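Ticket: dishwasher leaves white film, cycle stops early
Site: Fallinville, staff kitchen, ground floor
Unit: Jetdale undercounter, single rack
Opened by: Volkan Karakaya
Opened: 23 February 2025
Status: closed, follow-up in August

## Reported fault

White film on cutlery and metal dishes after every cycle. Plastic items come out clean but wet. On two occasions the machine stopped during the final rinse with the drain light on. Restarting cleared the light and the cycle completed.

Salt and rinse aid were both topped up before the ticket was raised. Detergent is the usual Pukedora powder, one level scoop per load. No change of supplier.

## Initial checks

- Inlet tap fully open. Hose not kinked.
- Lower spray arm turns freely. Upper arm stiff, with scale in the end bearing.
- Filter basket seated but not locked. Turned to the stop.
- Drain hose loop present at the correct height.
- Softener setting found at 2. The site water is hard and the setting should be 5.

The last item accounts for the film. It does not account for the drain light.

## Film test

A deposit left by hard water dissolves in weak acid. Etching does not. Test is a wipe with white vinegar on a cloth, left for a minute, then rinsed and dried by hand. Glass is the better test piece if there is any, as etching rarely shows on steel.

Items to include in the test load: forks, knives, spoons, at least one shallow steel dish and one plastic bowl. Cutlery goes in handle down and unlike pieces are mixed, so that spoons do not nest.
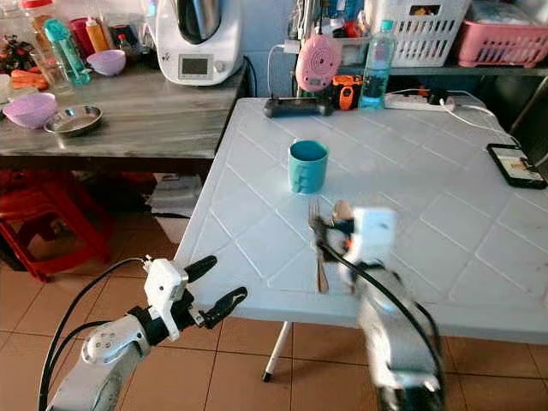
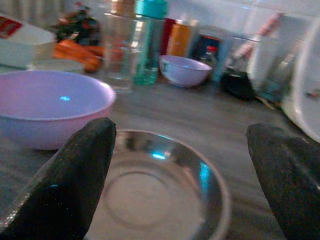 ## Results

1. Vinegar wipe removed the film from all steel items. Deposit confirmed, no etching.
2. Softener set to 5 and regeneration run with the machine empty.
3. Test load on the normal programme. Steel clear. Faint marks on two knife blades, gone after the next load.
4. Plastic still wet at the end. This is normal for the unit, which has no fan. Open the door after the cycle and leave it ajar.

## Drain light

Drain pump removed. A piece of label was wrapped round the impeller – printed side still legible, from a Tatlı jam jar. It had passed the filter while the basket was unlocked. Pump refitted and five cycles run without a stop.

Upper spray arm descaled in citric acid and refitted. It now turns under its own weight.

Cycle counter read 1,620 at close. The service sheet asks for a new door seal at 2,000. The seal is in fair condition and was left in place.

## Actions

- Soak labels off jars before loading.
- Lock the filter basket after each clean – the arrow must meet the mark.
- Check the salt level monthly. The higher setting will use more.
- Volkan Karakaya to read the counter again in August and order the seal if needed.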